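Rerkuvel Community Help > Home and Service Robots > Rules and Good Practice

Is there a standard for how "real" a simulated room has to be before you test on hardware?

Posted by sofa_side_up

We run a small indoor navigation project on the Mendora base, the older one with the 2D lidar and one depth camera up front. Until now everybody tested how they liked. Some people went straight to the floor with it, others spent weeks in simulation. After a bump into a glass cabinet in September I was asked to write house rules.

What I have so far:

A new planner version has to finish 48 simulated runs with no contact before it goes on the real base.
Runs are spread over 6 room layouts.
Someone holds the stop button on every first run on hardware.

My problem is the word "room". One of our people builds layouts out of plain gray boxes and says furniture models are a waste of time. Another one uses fully furnished rooms with textures and lights. Both say their runs should count. Is there a published standard that settles this? And if there isn't, what do other groups write down? We are not certifying anything, but I would like rules that hold up if somebody asks.

Posted by Pirmin Kälin

I don't know of a standard that tells you how detailed a simulated room must be. ISO 13482 is the one people bring up for personal care robots, and it is worth reading for the hazard list and for how it wants risks written down. It will not tell you whether to model a sofa as a box. You set that yourself and you give the grounds for it.

What we do is tie the room to the sensor. For each hazard on our list we write which sensor is supposed to catch it, and the simulated room must contain at least one object that is hard for that sensor. Gray boxes are fine for checking that the planner doesn't cut corners or get stuck in a dead end. They say nothing about your depth camera -- a box is the easiest thing it will ever look at. So I would let both of your colleagues' runs count, but for different things, and keep two columns in the log.

Other items from our sheet, use what you like:

Every run is logged with the software version, the layout name, the random seed and the start pose. A run without a seed does not count.

If you change a layout, it gets a new name. Don't fix a room quietly after a failure. We had a case where a table was moved 16 cm and all the earlier passes were still on the sheet.

A contact is a contact, even at low speed, even with a curtain. The person who wrote the code doesn't get to decide that it was harmless.

Hold back 2 layouts that the developers never tune on, and run them last.

The first hardware run is at reduced speed with the stop button in hand. You have this already. Add who holds it, by name, and have them press it once before the run to check that it works.

Your cabinet should be in there too, by the way. Any real incident goes back into the simulation as a layout, and it stays there for good.

Posted by trillik_user

just use Trillik, it has a house pack and the rooms look great. we never had a problem

Posted by Naomi Nzioka

Looking great isn't the test. I used the house pack with our Sang platform and the default collision shapes were much simpler than the visible ones, so the camera and the contact checker were working from two different rooms. Write a rule that somebody opens each layout with collision shapes switched on and signs for it.

I agree with Pirmin on the two columns. I would add a short note per layout that says what the room is meant to test and what it can't. Ours are one paragraph, kept beside the layout file, and a reviewer reads them before the runs are accepted. They take ten minutes to write. Posting one of our corners so you can see the level of detail we settled on.

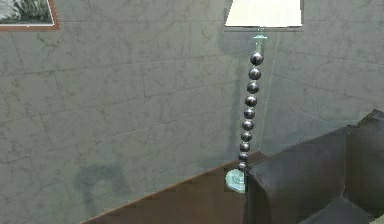 Layout notes should name the objects that matter to the sensors and leave the decoration out. In this corner the lamp gets most of the note: a stack of glossy dark spheres on a pale aqua, round glass base, with the sofa covering part of that base. The note asks for the lamp's collision shape to include the full base, also where the sofa hides it, and for passes at low camera height from both open sides. The sofa gets one line for its dark, shiny surface. The framed picture gets none. Under "can't test" we put real reflections and real glass -- a rendered base tells you whether the planner respects the shape it was given, and the depth readings still have to be checked on the floor with an actual lamp, at reduced speed, before the layout is signed off for hardware.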